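Social Account Safety Checklist — Grgić Community Pages
Walkthrough notes, June

Covers the main Grgić page, the Estier neighborhood group and the Grarnimska events page. Each item is marked OK, FIX or OPEN. Comments are from the walkthrough. Fundico gets a copy because they handle our paid posts.

1. Logins and admins

1.1 Every admin signs in with their own account. OK
Comment: The old shared login was closed in the spring.

1.2 Two-step sign-in is turned on for all admins. FIX
Comment: On for the main page and Estier. Two of the Grarnimska admins still use a password only. They lose admin rights at the end of the month if it is not set up.

1.3 Former admins removed. FIX
Comment: The main page listed 13 people with some kind of access. Five have moved on. Four were removed during the walkthrough, and the last one owns the ad account, so that has to be transferred first. Fundico has the form.

1.4 Recovery email and phone number are current. OPEN
Comment: The recovery phone for Estier ends in digits we do not recognize. Change it before anything else on that page is touched.

2. Group members and join requests

2.1 Join questions are in use. OK
Comment: Three questions. The one asking for a street name was dropped, as people were posting the answer in public.

2.2 Pending requests cleared within a week. FIX
Comment: 203 waiting in Estier, many with no profile photo and no posts. Decline anything with blank answers and let real people ask again.

2.3 New members' first posts are held for approval. OK
Comment: Keep this on. It catches most of the fake rental ads.

3. Posts and messages

3.1 No home addresses, phone numbers or school names in public posts. FIX
Comment: Found in the lost pet threads, mostly phone numbers. Ask the poster to move the number to a private message. Hide the comment if there is no answer by 6 p.m. the same day.

3.2 Photos of children posted only with a parent's okay. OPEN
Comment: The picnic album on the Grarnimska page has 85 photos and we hold written permission for 50 of them. Album set to private until the rest are sorted.

3.3 Links checked before they are shared from the page. OK
Comment: Watch for messages that claim the page is about to be shut down. Two more came in — both deleted and reported.

3.4 Saved replies are up to date. FIX
Comment: The reply about giveaways still points to last year's rules.

4. Connected apps

4.1 Unused apps disconnected. OK
Comment: Removed a quiz app and an old scheduling tool. Fundico's tool stays, with posting rights only.

4.2 Spending limit set on the ad account. OPEN
Comment: Waiting on 1.3.

5. Backup

5.1 Copy of page photos and posts downloaded. OK
Comment: Stored on the office drive. The Estier download stopped partway the first time and had to be run again.

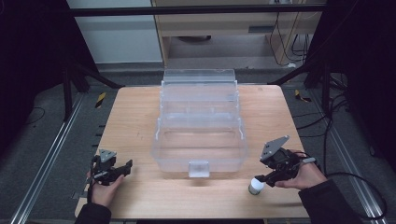 5.2 Printed list of admins and recovery steps kept at the office. FIX
Comment: The list is there but still shows the five former admins. Reprint after 1.3 is done and shred the old copy.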